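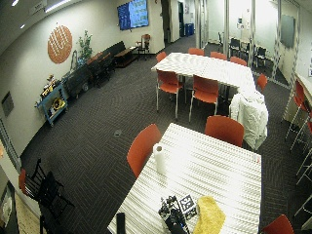 The Storneck tables and orange chairs in our break room at Plarthorpe.

Reading time: 3 min

We bought two white Storneck tables and a set of orange chairs in July, from the shop in Tidovthorpe. One table cost 215 pounds and each chair 166, so I had high hopes for the chairs.

The table first. The top has a pattern of small ridges, and under strong light it looks almost striped. I like it, but crumbs like it too. A flat cloth passes over them, so you need a towel with some fuzz and you must wipe along the ridges. A clear cup stands safely on it. For writing by hand I put a magazine under the paper.

The chairs are better than I expected. The shell holds the back well and the thin white legs do not catch in our carpet. After a long lunch the seat becomes hard - I would not choose it for a full working day. The colour is strong, and it goes nicely with the round orange decoration on our wall.

Assembly took 15 minutes for each table, with one Phillips screwdriver. The drawing for the legs is too small.

I would buy the chairs again. For the table I would ask if they have a smooth top.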